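Recording a Two-Arm Steamer Task: Step by Step

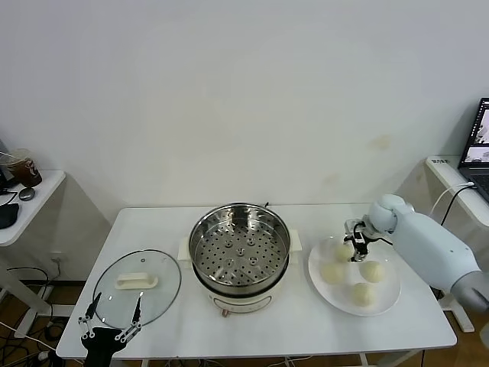 Start position for the bun task: lid on the left, open steamer in the middle, buns on the plate at right.

This page explains how we collect demonstrations for the Bronell learning system. You should already have both arms calibrated and the Grello recorder installed.

1. Set the table
Put the steamer between the two arms and take off the lid. Lay the lid flat where the left gripper can reach its handle. Leave the steamer power off during all recordings.

2. Place the buns
We use four buns on one plate. Before each episode, move them a little and turn the plate. If the buns are always in the same spots, the model will learn the spots and fail when you change them.

3. Record one episode
Start the recorder, wait until both arms hold still, then begin. The right arm carries the buns into the basket one by one. After the last bun the left arm picks up the lid and closes the pot. Stop the recorder only when both grippers are open and away from the pot.

Move slowly near the rim. If a bun falls on the table you may pick it up again with the arm, but mark the episode as "recovered". If you touched anything by hand, delete the episode.

4. Check the files
Play back every 13th episode at full speed. Look for missing images and for gripper values which do not change.

Our first set, named Protivow, has 3265 episodes. After checking we kept 3000 for training. A second set with a deeper basket is planned for March.

Last updated: 2025-02-19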